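Workshop Tips: Getting Your Gripper Software to Behave on an Ordinary Table

Tsehay Gashaw asked for a page of the small stuff, the tricks that never make it into the setup guide, and I was so happy to be asked that I wrote far too many. These are the ones that survived. Most of them are about the software side -- perception, planning, logging -- and you can do nearly all of them with a kitchen table and an afternoon.

Run the planner with the motors off first
Every time. Load your scene, ask for a path, and play it back on the screen before anything moves. I still catch silly things this way, like a table entered in inches when everything else was in meters (a very tall table!). Kiros Alemneh keeps a saved scene called "flat nothing" that has one surface and no objects at all. If a plan looks strange in there, the trouble is in your settings and you can stop blaming the clutter.

Give the table some thickness
A lot of people model the tabletop as a thin sheet. Make it a proper box instead, and raise the top a hair above where you measured it. The planner then has something solid to stay away from, and your fingertips get a little breathing room on the way down.

Name your frames like you label spice jars
"tool2_new_final" is cinnamon in the cumin jar. Ours are named for the place they sit and nothing else: table_corner, palm, fingertip_mid. Mekdes Endale renamed all of ours in one evening, and the next bug took me minutes to find. I loved that evening.

Turn down the speed in one place only
If you have a speed limit in the planner, another in the controller and a third in your script, you will change the wrong one. Pick the controller. Put a comment in the other files that points to it.

Keep a short log and a long log
The short log is for reading: one line per action, plain words, the time. The long log is for searching, and it can be as ugly as it likes. We cap the short one at 2000 lines and then start a fresh file. When Abenezer Berhe calls with a problem I ask for the short one, and he can usually read me the answer over the phone.

Wait for a fresh picture
This one fixed more failed grasps for us than anything else on the page. If your perception code grabs whatever is in the buffer, it may be planning on the view from before the arm stopped. Compare the timestamp of the image with the time the arm came to rest, and throw away anything older. We drop 2 more after that for good measure, and then use the next one.

Mask out your own fingers
If your camera rides along with the gripper, the fingers are going to be in the view all day long, and a detector that hasn't been told about them will cheerfully offer them to you as objects. Draw the mask a bit generously. Pads wear, edges lift, and a loose strip of rubber can reach well past the outline you drew when everything was new. Redraw it whenever you change the pads, and save the old mask with the old recordings so they still make sense together.
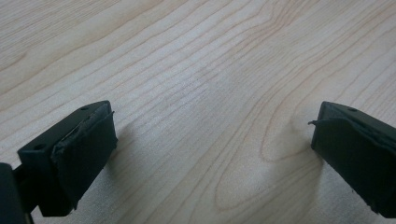 Wood grain deserves a tip of its own. Edge finders adore it. A nice swirly patch can look to the software like the outline of a dish, and I once watched ours plan a lovely, careful pick of nothing whatsoever. Blur a little before you look for edges, or ask the depth data to agree before you believe a shape. Shiny finishes are the other half of the problem, so try your detector with the lamp on and with the lamp off -- the bright patches move and the real objects don't.

Record the empty table
Before each session, save a short run with nothing set out. Feed it to your detector and see what it claims to find. Any answer other than an empty list goes on the to-do list before the first cup comes out of the cupboard.

Put your settings under version control
Yes, even the little file with the gripper opening in it. Especially that one! Teodoro Bermúdez commits his at the end of every session with a one-line note, and in December we used those notes to bring back a grasp that had been working beautifully before we "improved" it.

Got a trick of your own? Send it to Tsehay and she'll pass it along to me. I'm collecting calibration tips for the next page.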